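The Lid Problem
Household robots can fold a towel. Closing a storage box is taking longer.

August 2, 2023

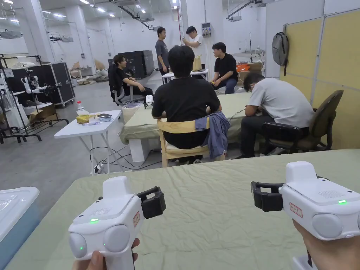

Two hand-held grippers over a cloth-covered table, with the lid of a storage box at lower left.

Putting a lid on a plastic box takes an adult 2 seconds and no thought. For a two-armed machine it remains a contact problem with poor visibility. The lid flexes, the rim is translucent and confuses depth sensors, and the last few millimeters of travel are hidden under the part being moved.

Kuddale, a small automation firm, has spent seven months on this and similar chores. Its method is now common in the field: a person performs the task with hand-held grippers, the motion is recorded, and a policy is trained on the result. The jaws match those on the robot, so the operator works with the same limits. There are no fingertips to feel for a seam.

The firm collected 500 demonstrations of box closing on cloth-covered tables. Cloth was chosen over a hard top for its wrinkles, which shift under load and drag on the box. A policy trained on a bare surface tended to push the whole box away while seating the second corner.

Results are mixed. With a box it has seen before, the robot seats the lid on most attempts. With a new box of the same size, the rate falls by half. With a lid that has latches, it falls further - the arms can find a latch but often apply force in the wrong direction.

Shop-floor work is closer. At Ostlow, a parts distributor, a fixed cell running the Dehghan controller closes totes all day. The totes are identical, they arrive in the same position, and a fixture holds them still. Cycle time is 21 seconds, slower than a worker, which the company accepts on the night shift.

A kitchen offers no fixture. The next test, at the Skarkmont site in September, will use mismatched containers from a single cupboard, with lids stacked separately. The robot will have to pick the right one first.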